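Nollerwood Guest Flat: Your Questions Answered

I get the same handful of questions from nearly everyone who books, so I've put the answers in one spot. Have a squiz before you message me (but do message me if you're stuck, I don't bite!).

How do I get in?

There's a key safe on the left of the side gate, under the jasmine. I send the code the arvo before you arrive. The front door sticks a bit in humid weather, so lift the handle as you turn the key and give it a shove with your hip. Works every time.

What time is check-in?

From 2 pm. If your train gets in early you can drop your bags in the laundry from mid-morning, just leave the cleaning gear where it is, please.

How many people can stay?

Two in the bedroom and one on the sofa, as long as that person isn't terribly tall. I've napped on it plenty of times myself and it's comfy enough, though for more than a couple of nights I'd want the proper bed. Sheets and a doona for the sofa are in the hall cupboard, top shelf, and there's a spare pillow behind them.
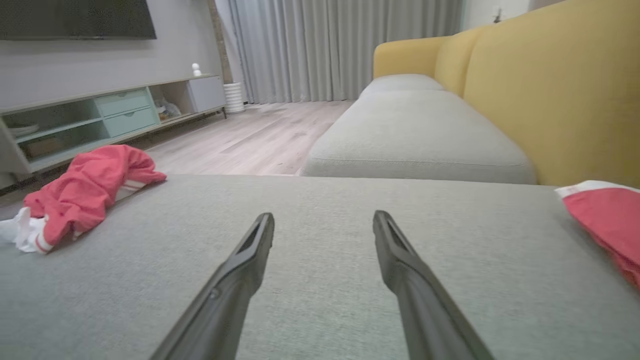 If you're bringing a fourth person, I'm sorry, it just won't work. The hot water system is tiny and somebody always ends up with a cold shower. The Murelell Motel up the hill has family rooms and a pool, and I send people there all the time.

Is there parking?

Out on the street, yes, and it's free. Don't park across the neighbour's driveway even for a minute while you unload! The carport is mine and my ute lives there.

Can I bring my dog?

Small, well-behaved dogs are welcome for an extra $30 a stay. Please keep them off the bed, and pick up after them in the yard. Cats I have to say no to (I'm allergic, and it takes me weeks to get over it).

How does the heater work?

It's the Ekström panel on the bedroom wall. Hold the bottom button until it beeps, then use the arrows. It's slow to get going, so in July I'd turn it on before you head out to tea. The lounge has a reverse-cycle and the remote is in the basket by the telly.

What about wi-fi?

The password is on the fridge. It's fine for streaming and video calls, a bit ordinary when the whole street gets home from work.

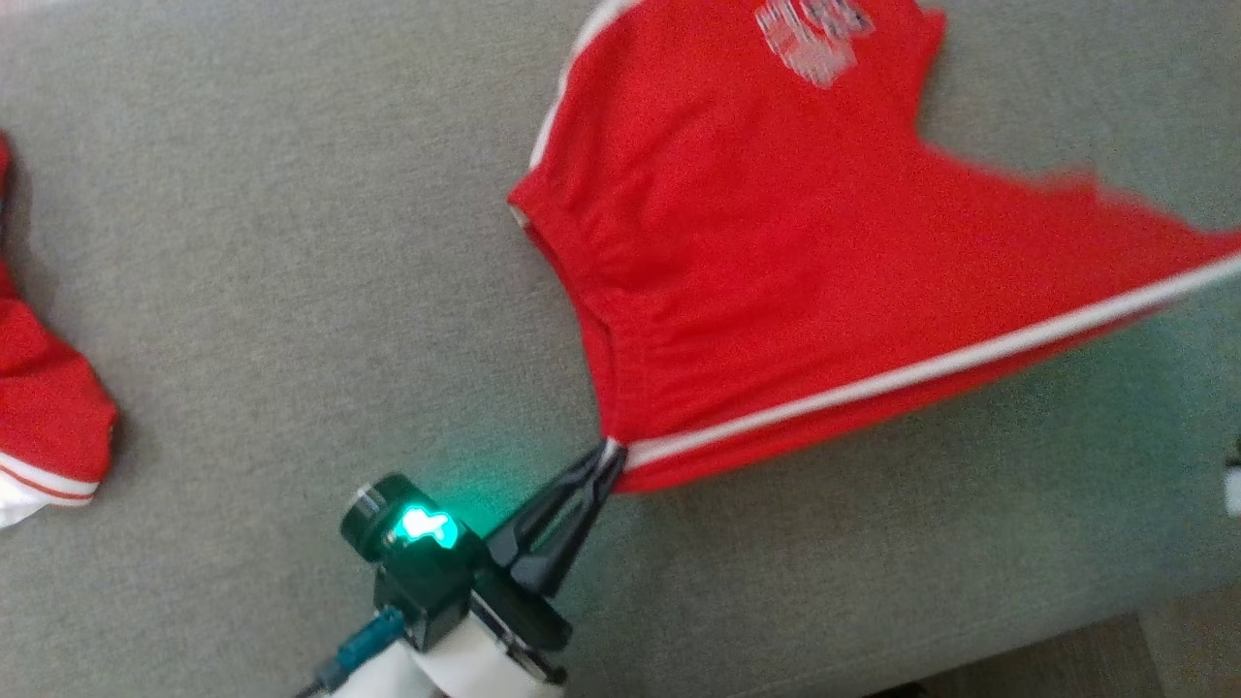 Is there a washing machine?

It's in the laundry out the back, and you're welcome to use it between 8 am and 8 pm. Powder and pegs are on the shelf. The line is behind the lemon tree, and there's a clothes horse for rainy days.

How do I get to the beach without a car?

Catch the 69 from the stop outside the bakery and hop off at Candasum Point. The last one back leaves earlier than you'd think, so take a photo of the timetable. Walking it is lovely too, but there are 266 steps at the far end and you feel every one of them coming home.

What if I need to cancel?

Let me know a week ahead and you'll get everything back. Inside a week I keep the first night, unless I manage to rebook it, in which case I refund that as well.

Can I pick the lemons?

Please do, there are always far too many!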